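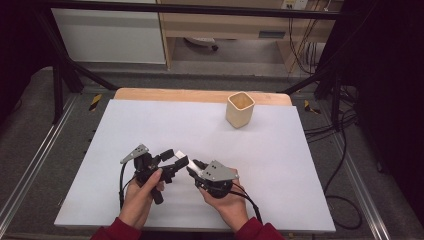 Flestum Handover
Segmentation and planning software for two-handed manipulation

Overview

Flestum Handover is a software package for teams that teach robots to pass objects from one gripper to another. It takes demonstrations made with paired hand-held grippers, aligns the recorded streams, divides each demonstration into stages, and produces motion plans that can be replayed on a two-arm cell. The package is developed and maintained by Seltatine and is supplied under an annual site license.

Handovers are difficult to plan from a single viewpoint. During the transfer, the fingers hide much of the part, and a small error in either wrist is enough to twist it. Handover therefore estimates the pose of the part from the overhead view and from both gripper views, and reports a confidence value for each.
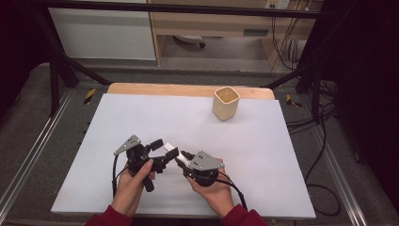

The Stage Editor divides every demonstration into approach, grasp, transfer, release and placement. Boundaries are proposed automatically from finger opening and relative gripper motion. An operator may move a boundary, merge two stages or reject the demonstration. All edits are logged and can be reversed.

Main components

Sync Service. Aligns camera, finger and pose streams to a common clock. Dropped samples are flagged and are not filled in unless the operator requests it.

Part Tracker. Follows small rigid parts, including plain pale parts on pale surfaces. A dimensioned model of the part is recommended but is not required.

Stage Editor. Runs in a web browser. Up to 24 reviewers may work in one project at the same time.

Ilie Planner. Converts approved stages into collision-checked paths for two arms. Joint limits, table height and keep-out zones are read from the cell file.

Working with gripper views

Gripper cameras show the part at close range, along with the finger that holds it. The tracker masks the fingers before fitting the part and can use openings and square edges to settle its orientation. The intended receptacle is tracked separately, so that the placement stage can be planned even where the part covers it in one of the views.
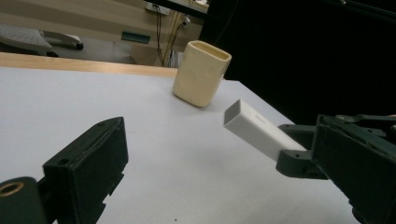
Gripper view: a hollow square-profile part held in one finger, with the open cup beyond.

System requirements

Linux workstation with a supported graphics card
30 GB of free disk space for installation
Camera streams at 30 frames per second or higher
Calibration file for each gripper and for the overhead camera

Licensing and ordering

The standard license covers one site and up to 200 hours of stored demonstrations. Extended storage is available on request. The Sandudcombe support plan adds remote calibration review and access to prerelease builds.

Order code: 2682
The next maintenance release is planned for October. Current license holders will receive it at no additional charge.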